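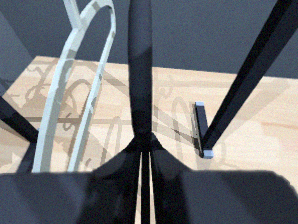 So my old desktop finally quit on me last month, and I've spent way too many evenings since then shopping for a used power supply and a stick or two of memory. I figured I'd write down how it went while I still remember the details.

First, the symptoms. Press the button, fans spin for a second, everything goes dark. Sometimes it would do that three or four times and then boot like nothing was wrong! I blamed the board (it's old, and one of the memory clips has been broken forever), but my friend Coralie Dunstan told me to swap the power supply before I touched anything else. She was right, as usual.

The one I bought is a Clostanix, secondhand, from a little seller called Nelluleck. The listing said "tested, pulled from office PC" and the photos were terrible — dark, sideways, one of them mostly carpet. I almost passed. But it was $10 plus shipping, and the seller answered my question about the cables the same night, so I went for it. The modular cables were in the box, all of them, plus a spare SATA one I didn't ask for.

One warning if you go this route: don't reuse the modular cables from your old unit, even if the plugs fit. The pinout on the power supply end can be different from brand to brand, and you can kill a drive that way. I had the old ones half plugged in before I remembered reading that somewhere. Yikes.

Memory was more annoying. I ordered a pair of 4 GB sticks, and only one of the 2 showed up in the BIOS. Cleaned the contacts with an eraser, swapped slots, cleared the CMOS, same thing. The return took roughly two weeks and I had to pay postage, which I'm still a little grumpy about. The replacement pair works fine (ran the memory test overnight, no errors).

Next up is the case fan, which rattles whenever the room gets warm. Mogens Holst says he has a spare in his garage, if he can find it under all the printers. I'd like it in before October, when I start using this thing every day again.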